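Filed under: Rentals > Turnover Checks > Stillurside

Unit 8, end-of-stay inspection, 4/15/22
Checked by: Thảo Sầm

Entry door - PASS. Lock turns. Key safe opens on the second try, as it has done since November.

Smoke alarm, hallway - PASS. Loud. The neighbors have confirmed this in writing.

Smoke alarm, bedroom - FAIL. Found in the sock drawer with its battery beside it. Refitted and tested.

Carbon monoxide alarm - PASS.

Extinguisher, kitchen - PASS. Gauge in the green. Still being used to hold the pantry door, so please buy a doorstop. I am told they cost less than a fire.

Stove knobs - FAIL. Back left spins freely. Cidlow quoted $400 to replace the panel. Stavley quoted $59 for a knob. I have a favorite.

Bathroom outlet - PASS. Trips and resets.

Window limiters - PASS, except bedroom, which opens as far as your ambition. Part on order from Ng.

Stair rail - PASS with comment. Wobbles at the top bracket. Tightened, but it will be back.

Bedding and throws - PASS. Labels legible, no scorch marks, nothing draped over the heater this time.
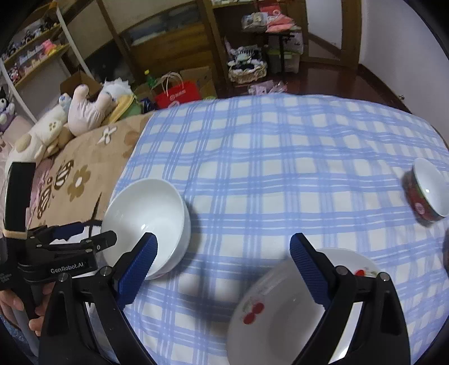

Item 33: blue-and-white plaid cloth, tan flowered blanket alongside.

Heater clearance - PASS.

Emergency sheet - FAIL. Lists a phone number that belongs to a pizza place. Good pizza, wrong form. New sheet to be printed before the next guest.

Recheck needed: stove knob, bedroom window, emergency sheet.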